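Chapter 3
Comparing Grippers Without Losing Friends

1425 views | 237 shares | 3 comments

Every gripper is excellent in its own brochure. The Zadberg two-finger model picks up an egg, the Mimeck hand picks up a pen, and both makers have been careful never to swap the props. Your job in this chapter is to swap the props.

We shall do it in simulation, on a kitchen worktop, where dropped fruit costs nothing and the marble never needs wiping. Mylene Mangubat, who built the first version of these exercises, chose the objects for being awkward in different ways. A spoon is thin and lies flat. An apple is round and wants to leave. A grey lump with an uneven top gives the fingers no two matching sides to close on, and it has ruined more neat tables of results than any other item in the set.
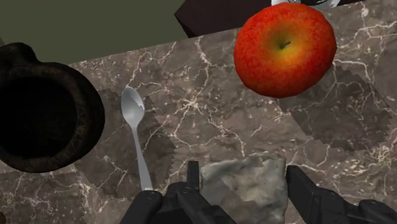 3.1 What the wrist camera knows

A camera mounted behind the fingers has a splendid view of the fingers. It is good for judging the gap between them and poor for almost everything else, as the object you care about slides out of sight just when you begin to care. Beginners tend to trust it completely until their first missed grasp, and then not at all.

Shadows deserve a word too. At low render settings they come out with stepped edges, like a staircase laid on the worktop. A person ignores this. A controller trained on such pictures may decide the staircase matters, and will defend that view for 1000 trials.

3.2 What the room camera knows

Stand further back and you gain the arm, the wrist and the furniture, at the price of the fine detail at the fingertips.

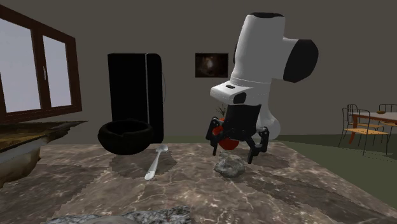

You also gain a new problem, for a palm with several jointed fingers hides a good deal of whatever is near it. Mark Anthony Dela Peña once scored a full set of Hakholm runs from the room view alone and reported a success rate that delighted the makers. The wrist recordings were less delighted. Score from both views, and where they disagree, write down the disagreement before you go looking for someone to blame.

Before starting Exercise 3.1, load the Bautista controller with its default gains and leave them alone. You will want to change them by teatime.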